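Forty years of keeping a repair table going

When I arrive at the hall in Trokcombe the kettle is already on, and before I have my coat off I've been handed a mug and asked whether I have brought anything broken. I haven't, which seems to be a small disappointment. The woman who runs the mending mornings here is 84 and would like it known that she does not want her name in print. "Put the village in," she says. "The village did it. I only nagged."

She learned to mend from her grandmother, who took in sewing and would not let a child near the good scissors. "I was given a darning mushroom and a sock, and I was to sit there until the hole was gone. I hated it. I hated it until I was thirty, I should think, and then I had boys of my own and went through fifty-two pairs of school trousers, or it felt like it, and I was glad of her then."

The mending mornings began one March with a card in the shop window and a tin for the biscuit money. People brought coats, mostly, and curtains that had been bought for another house. She still has the first notebook, a red one with a soft cover, and she turns the pages for me slowly, stopping to explain who was married to whom. The most recent entry, for a child's dressing gown with a torn pocket, is number 1107.

"I don't write down the buttons," she says. "If I wrote down the buttons we'd be here all night."

Her own machine is a Fankhauser, bought second-hand and carried home on a bus, and she talks about it the way other people talk about a difficult but loyal dog. It will not sew backwards in cold weather. It has opinions on denim. Her daughter-in-law gave her a newer Zamo one Christmas, with sixteen stitches to choose from, and she has used two of them. "It's a lovely thing and it's very quiet, and I'm always slightly afraid of it," she says, and laughs, and then asks me not to make too much of that in case it gets back.

We talk for a long while about thread, more than I can fit in here. She likes a long staple cotton and she buys it on the cone. She has no time at all for the little mixed packets you get at the till, and when I confess that I own one she pats my arm quite kindly and goes to find me a proper reel of navy.

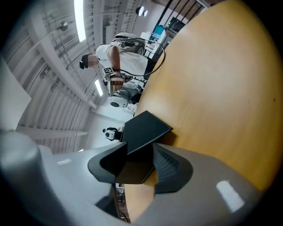
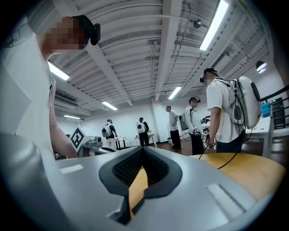
A wooden tabletop, in both pictures.

On teaching the young ones

Children come in the holidays now, and she starts them on a tea towel, with running stitch in a bright colour so that they can see where they have wandered off. "I let them wander. My grandmother would have had it all out again, but if you unpick everything a child does, they'll go home and they won't come back, and I wouldn't blame them."

The teenagers are another matter and, she admits, her favourites. They arrive with jeans they have cut up themselves and want patches that show. She was doubtful to begin with, having spent most of her life trying to make a mend disappear, but she has come round to it and has a large mustard-coloured darn on the elbow of her own cardigan, which she holds out for me to admire. I do admire it. It is beautifully done.

I ask whether she has ever had to turn something away. She thinks about this while she refills the pot. "A wetsuit," she says at last. "And a tent, but I did the tent in the end."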